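A grasp counter is not a safety record

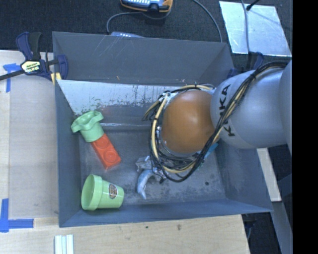
Trefor Howells

Our bin-picking cell logged 674 grasps in June and reported 14 faults. Management read that as a good month. I read the same log and would have stopped the cell after the fifth fault.

Five of the 14 were the same event. The arm went low near a bin wall, the cable bundle at the wrist snagged, and the controller tripped on torque. Each time the operator cleared the fault, jogged the arm up and pressed start. The software filed all five under "grasp failed", the same label it uses when a toy cup rolls out of the fingers.

Those are different kinds of failure. A dropped cup costs one cycle. A snagged cable can pull a connector loose and leave the gripper in an unknown state with a person leaning in to look.

Souad Tawfik, who maintains the cell, argues that the torque limit did its job. It did. But a limit that trips five times for one cause is telling you the path planner has no model of the cables, and resetting it does not add one.

My proposal is dull. Log protective stops separately from missed picks. Require a written cause before the second reset. Keep the wrist further from the walls until the cables are in the collision model, and accept the lower pick rate in the corners.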